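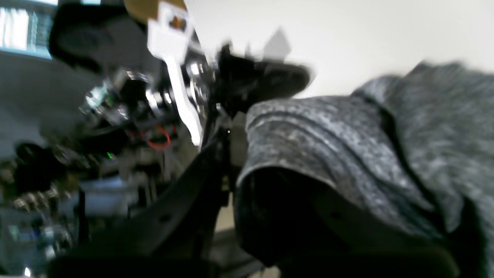 **Figure 3.** Wrist-camera view during a garment trial: grey heathered cloth on the right, gripper and its long white finger to the left of centre.

### 4.2 What the wrist cameras bought us

I'll admit I went into this part of the study expecting the wrist views to be a nice extra and not much more. The overhead camera already sees nearly everything we care about, and our first policy, trained on that view alone, did a decent job of finding a shirt and heading towards it. Where it kept going wrong was the last little stretch before the jaws close. From above, a single layer of knit and a thick roll of knit look very much alike, and the policy would happily go for either!

Figure 3 shows why I changed my mind. At this range the fabric fills a big part of the view, and the rolled folds and the dark gap underneath them are easy to make out. Motion blur on the gripper is heavy in a lot of these images (this one included), and we decided early on to leave blurred images in the training set. The policy has to cope with them when it runs, so it may as well meet them beforehand.

We recorded 900 demonstrations on the Skarnetti bench over August, all by teleoperation, and trained two versions of the Raltico policy on them. One version got the overhead stream only. The other got the overhead stream plus both wrist streams, with the same network size and the same number of training steps. Each was then given 40 trials, starting from a crumpled garment dropped by hand, and we called a trial a success if both upper corners were held and the top edge was clear of folds within the time limit. The overhead-only version managed 22 of those. With the wrist cameras added it reached 33, and most of the gain came from the second grasp — the one made while the first gripper is already holding on.
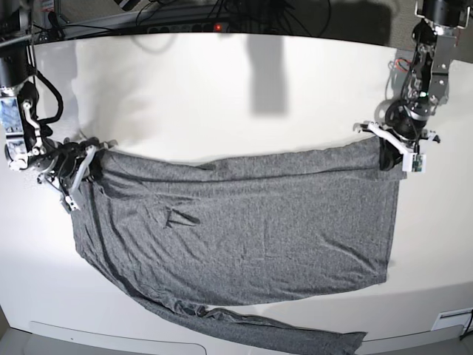

*Photo: Zelard project, bench camera*

**Figure 4.** Both grippers holding the top edge of a long-sleeve shirt on the white table.

The pose in Figure 4 is the sort we score as a good hold. Each gripper has an upper corner, and the edge between them still ripples and sags a little, but we don't mark that down. Sleeves aren't scored at all at this stage, so one lying below the hem is fine by us. We did try a stricter rule that wanted the top edge pulled taut, and dropped it on the Tuesday of the second week after seeing how often the arms tugged a corner free while chasing the last ripple.

Shadows on the tabletop bothered me more than they bothered the policy. I re-ran the wrist-camera version with the Nägeli lamp moved to the other side of the bench and the score fell by just 2 trials out of 40. I wouldn't read too much into that, as we only tried the one move, and a darker cloth might well tell a different story. Section 4.3 looks at the grasps that slipped.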